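Grimier Vanity Basin, white

We replaced our old pedestal sink with the Grimier in November. The basin is white with plenty of flat surface, and a cloth can sit in it. The chrome faucet was sold separately and took two evenings to fit.

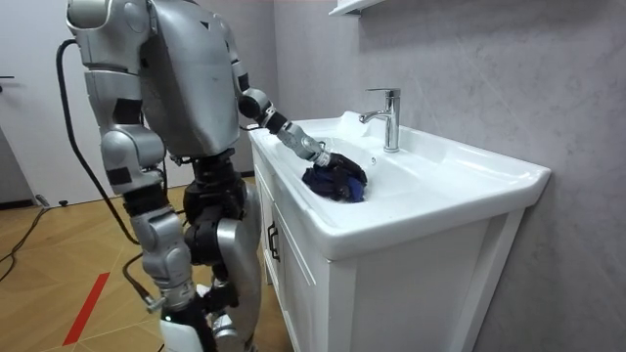 Kylie Lowther found that hers dulled after a year of scouring powder, and she has gone over to dish soap. I use a damp cloth and have no marks so far. It cost me 550 dollars, delivery extra.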